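The Garage Floor, Part Whatever

I have now owned a garage for 3 years and a garage floor for one month. Before June there was a slab of something under our stuff, but I wouldn't have called it a floor. It was more of a geological record. Oil from the previous owner, paint from us, a rust ring in the shape of Ohio where a coffee can had been living.

Then Anca Costache from next door had hers coated in gray epoxy and left the door open all afternoon so everyone could admire it, and I am a weak person. I priced it out. I priced it out again with a worse product. In the end we paid 579 dollars for the materials and did the work ourselves, and my knees would like that entered into the record.

The coating part took a weekend. Emptying the garage took most of the month before that. You think you know what you own. We owned two snow shovels for a driveway that Phong Lưu clears with his truck every winter before I've found my boots. We owned a box labeled JUNO, from when Juno was a puppy, holding one chewed leash and a great many manuals for appliances we no longer have. I found a bag of grout that had turned into a single large grout.

The rule, which I made up and then enforced on my husband with real enthusiasm, was that nothing goes back on the new floor unless it has wheels or is sitting on something that has wheels. I got tired of dragging. I also got very attached to the shine, and I'd read one too many comments from a man who scratched his with a metal shelf on day two and was still writing about it years later. 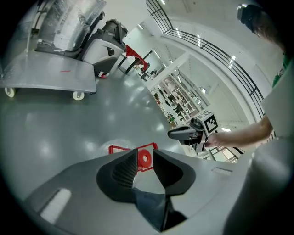
So far the rule has mostly held. Low carts are the best thing that ever happened to me. A low platform with casters will take anything tall and awkward that you can't bear to throw out, and when you need to sweep, you give it a shove and feel like a stagehand. Buy one lower than you think you need. My first one stood at knee height, and loading it involved a lot of hugging and swearing.

White casters, by the way, if you have the option. I was told dark rubber can leave marks on a light coating and I decided not to find out for myself. That's the kind of opinion I have now.

The other thing I have opinions about is plastic. Everything that comes into this house comes in clear plastic, and it all ends up on the garage floor. I don't know how. I pick it up, I turn around, and another sheet has moved in. On the old slab you couldn't see it for the leaves. On a glossy gray floor it sits there catching the light like it's in a museum. Juno is afraid of it. She'll go out of her way to walk around a bread bag.

Which brings me to the reflections. I was not prepared for how much the floor would tell me about the ceiling. Every light is down there too, in a soft smeary way, and if one tube goes I'll know about it twice. Phong came over to look, stood in the doorway in his socks (I did not ask him to take his shoes off, but I did look at them), and said it was very nice and where was I going to put the car.

The car is in the driveway. The car has wheels, so technically it qualifies, but it also drips.

Still to do: the back wall, which has pegboard and no pegs. The strip along the door where I ran short of coating and got creative. And the grout, which I've moved four times now and which weighs more each time.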